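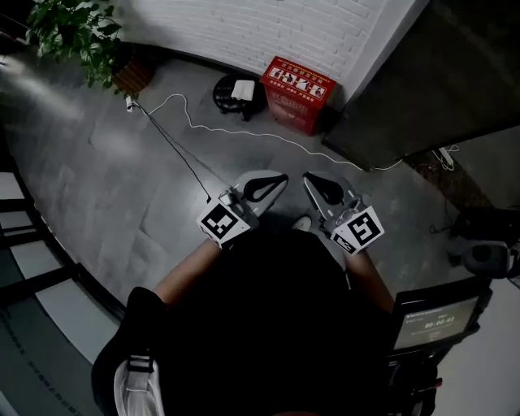

What happens to a student at Salinas College who reports hazing and then has to go back to the same dorm that night?

Starting in April, that student can ask for a different room and get one the same evening, before anyone has decided who did what.

I'm Javiera Palma, and I run the student support office at Salinas College. They usually have somebody else write these releases, and I asked if I could do this one myself, so please bear with me if it sounds more like a letter (my boss has read it and says it's fine!).

The new program is called Clutolo. It's a same-day housing and class-change service for students who say they've been hazed, threatened or harassed by other students. The college approved it last term and we've been getting it ready ever since, which has mostly meant a lot of phone calls and a lot of arguing over one form.

That form used to be eleven questions long. It asked for witnesses. It asked the student to write out what happened "in order," and it had to be signed in front of a staff member during office hours. I've sat across the desk from students who got as far as the witness box and put the pen down. The new one asks for 2 things: your name and where you'd feel safe sleeping tonight. Everything else can wait until you've had some rest and something to eat.

We've set aside 3 furnished rooms in Flikberg Hall, on the quiet side by the library lot, and they stay open all year for this and nothing else. No, we won't be lending them to visiting debate teams, and yes, I've already been asked. A student can stay up to two weeks while we sort out something longer. There's no charge, and the regular room fee is paused for as long as they're with us.

Classes are the other half of it. If the person you're reporting sits two rows behind you in chemistry, a new bed only gets you so far. Uriel Saavedra in the registrar's office can now move a student to another section without a professor's signature, even after the add/drop deadline, and the change shows up on the transcript as an ordinary schedule change. Uriel pushed hard for that last bit and I'm so glad he did.

"Students kept telling us they were worried about their record," Uriel says. "They thought a late switch would look bad to grad schools or to whoever was paying for their education. So we took the worry away."

I also want to say something about the students who get reported, as I know parents are going to ask. Using Clutolo doesn't count as a finding against anyone. The conduct process runs on its own track, with its own people, and the accused student gets a full hearing just like before. What's changed is that the person who came forward doesn't have to spend those weeks sharing a bathroom with the people they named.

A big part of this came from students. Ivana Iturra, a junior in the nursing program, gathered signatures outside the dining hall last fall - she was hoping for 100 and ended up with 500. She brought them to us in a shoebox. Ivana will be one of the student advocates this spring, and she'll walk over with anyone who doesn't want to come to our office alone.

"I had a friend who left school over this," Ivana says. "She loved it here. She would've stayed if she'd had somewhere else to live for a couple of weeks."

The evening phone line will be answered by counselors from Erkonano, a local crisis service that already works with our athletics department. Zorica Babić leads their campus team and has been training our resident assistants on what to say (and what not to say!) when somebody knocks on the door at midnight. I took the training too and learned that I talk too much, so we're working on that.

Applications to be a student advocate are open now. It's a paid position, up to six hours a week, and you don't need any experience. Freshmen are welcome to apply.

We're holding an open house at Flikberg Hall at 4 p.m. during the first week of April, and the exact day will be posted on the housing board once the hall calendar is set. Reporters are welcome, but we do ask that you not photograph students without checking with them first.

For interviews, please contact Maximiliano Farías in the Salinas College press office. If you're a student and you need help tonight, you don't have to wait for April - come to the support office or ask any resident assistant to call me.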